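# Grapes that stay good past the weekend

I have been fussing over red grapes for most of September, and I'm so happy with where I've ended up that I want to write it all down before the season gets away from me.

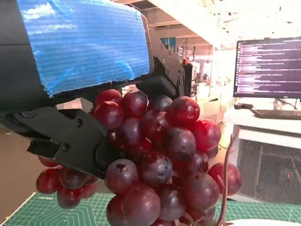

The biggest change was to stop washing everything the minute it came through the door! I used to rinse the lot, pile it wet into a bowl and then wonder why the bottom layer went soft. Now the bunches go into the fridge unwashed, still on the stem, and I rinse what we'll eat that day.

**Leave the bloom alone.** The dusty film on the skin is the grape's own wax, and it helps keep moisture in. It comes off if you rub it, so hold a bunch by the stem when you can.

**Pick over before you store.** Split or leaking grapes come off first – snip them, don't pull, or you tear a little hole that goes bad. A small dark mark on a firm grape doesn't bother me at all. I just eat those ones first.

**Give them air.** A bowl or a vented bag at the back of the fridge, with a folded paper towel underneath. Change the towel when it feels damp. Keep them away from cut onions (ask me how I know).

**Snip into small clusters.** Kitchen scissors, straight through the side stems. Kids take a little cluster and finish it, and the big bunch doesn't turn into a bare skeleton with six sad grapes on it. For very small children, cut each grape lengthwise into quarters.

**Washing day-of.** Cold water in a colander, swish with your hand for 10 seconds or so, then roll them in a clean dish towel. Mirta Henríquez taught me to spin them in the salad spinner on a slow turn, and it's wonderful, as long as the clusters are small.

**Freeze the extras!** Off the stem, washed, *really* dry, spread on a tray so they don't touch. Overnight is plenty, then into a bag. They're lovely in a glass of sparkling water, and I put them in the blender with plain yogurt too.

**Roast the soft ones.** A splash of olive oil, a pinch of salt, 18 minutes in a hot oven until they start to slump. Spoon over toast with soft cheese. Otis Delacroix puts his on pork chops, and I'm trying that next, probably with a bit of thyme if the pot on the windowsill survives.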